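Hiking and Day Trips > Gear and Food
Topic: Carrying water for a long day, plastic taste and old bottles

lindenpath
Posted Saturday, 7:12 am
Hello to all. I am new in this forum and English is my third language, so please be patient with me.
In May we want to walk the ridge trail from Studemberg to Perkstead. The map gives one spring only, and in a dry year I do not trust it. There are 2 of us and I am the one who carries the water. Until now I always used soft plastic bladders, but after some hours the water has a taste which I cannot describe politely. My knee is also not so young, so every gram is a question for me.
At home I have an old steel insulated bottle and some small light cups.

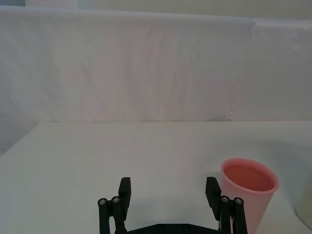
I like to drink from a cup when we sit down for a rest. I drink slower and my stomach is more quiet afterward. My walking partner thinks this is a thing for grandmothers and drinks directly. So my first question is about the cup: do you carry one, or is it weight for nothing? And the second question: is an insulated bottle a reasonable choice when I do not need hot tea, only water that stays pleasant?

mossback_4
Posted Saturday, 8:40 am
Welcome! Your English is fine.
Leave the insulated bottle at home. You pay for two walls of steel and you get water that is a bit colder. For that trail I take two plain single-wall bottles and one folded bladder for reserve. If the spring is running, the bladder stays empty. If it is dry, I have filled the bladder already at the last farm.
Cup: no. The cap of the bottle is a cup if you really want one.

tevent_walker
Posted Saturday, 9:05 am
I do not agree with mossback about the insulated one. I walked the Tevent side last summer and by noon my friend's plastic bottle was like bath water. Mine was still good at four in the afternoon. When the water is nasty people drink less, and then comes the headache. For me this is worth the weight.
About the cap as cup, it depends on the bottle. Many caps are flat inside with a rubber ring, and you would drink two sips from it and get rubber in your nose.
I am also a cup person. With a wide steel neck it is easy to pour.
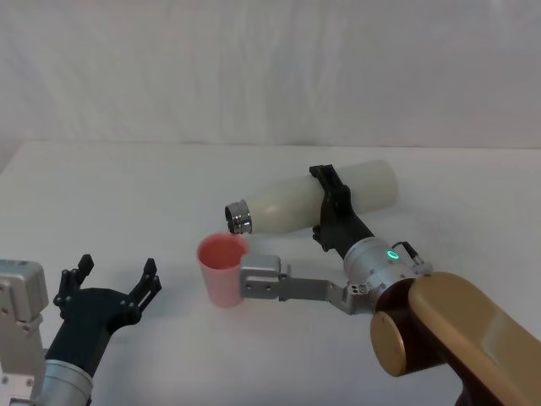 Bottle held over the cup on the table.
What you should check is the thread on the neck. Old bottles collect dirt in the grooves, and this is very often the "taste" that people complain about. They wash the inside five times and never the thread. Take an old toothbrush and baking soda, go around slowly, then do the same inside the cap. The rubber ring must come out for this. If it is hard or has cracks, buy a new ring before you buy a new bottle.

lindenpath
Posted Saturday, 9:51 am
Thank you both. I did not know that the ring comes out! I tried now with the handle of a spoon and it came, and under it was something brown. I will not write more about it because maybe somebody is having breakfast.
My kitchen scale says 561 grams for the bottle when it is empty. Is this a lot? I have nothing to compare with.

mossback_4
Posted Saturday, 10:15 am
It is a lot. My two plain ones together are less than that. With a bad knee I would not even discuss it.

hutkeeper_melis
Posted Saturday, 12:30 pm
I helped for some seasons in the hut above Melis and saw every kind of bottle come through the door. My opinion is somewhere between you two.
The body of a bottle can look terrible and be completely good. Scratches, gray marks, the paint gone at the bottom – none of this touches the water. Look at the neck and the rim instead. If the metal there is smooth and shiny and the cap closes without force, keep it.

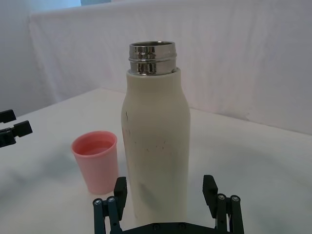 A dent in the rim is a different story. Then the ring does not sit flat and it will leak, usually on your dry socks. Also put the bottle upright in the middle of the pack, close to your back, and not in the side pocket. A heavy bottle on one side pulls you for the whole day and the knee on that side will tell you in the evening.
For the water itself: from Studemberg I would start with 4 liters for 2 people and drink well before leaving. And please let the partner carry something too. Why is it only you?

lindenpath
Posted Saturday, 1:04 pm
This is a good question. I will ask it at dinner.
About the leak, how can I check it at home?

hutkeeper_melis
Posted Saturday, 1:22 pm
Fill it, close it, dry it well with a towel and lay it on a sheet of newspaper overnight. In the morning the paper shows you everything.

tevent_walker
Posted Saturday, 2:18 pm
And practice the pouring once if the neck is wide. A full bottle gives nothing, nothing, and then everything at once. Hold it around the middle, put the cup on something flat and tilt slowly.
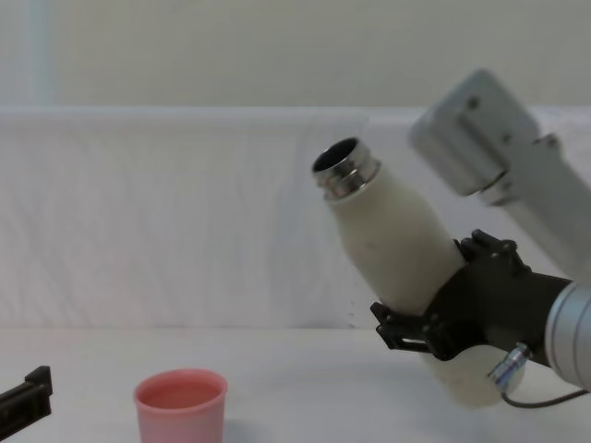

Cap off, bottle tilted, mouth well above the cup.
On the trail I put the cup on a flat stone. If there is wind I hold it between my shoes.

mossback_4
Posted Saturday, 2:47 pm
All this could be avoided by drinking from the bottle :)
But I admit the point about the rubber ring. I looked at mine after reading this and I am now boiling some things.

lindenpath
Posted Saturday, 6:33 pm
So, my decision for the moment: the insulated bottle for me, one plain bottle and the bladder in the other pack (dinner was early and it went well). The cup comes too, it weighs almost nothing. If my knee complains on a shorter walk before May, I will change to mossback's system and write it here.
One more question – does somebody know if the farm before the climb still lets walkers fill water? In my guide book it says yes, but the book is old.

hutkeeper_melis
Posted Saturday, 7:10 pm
Last year yes. The tap is behind the barn, on the left. Knock first, the dog is loud.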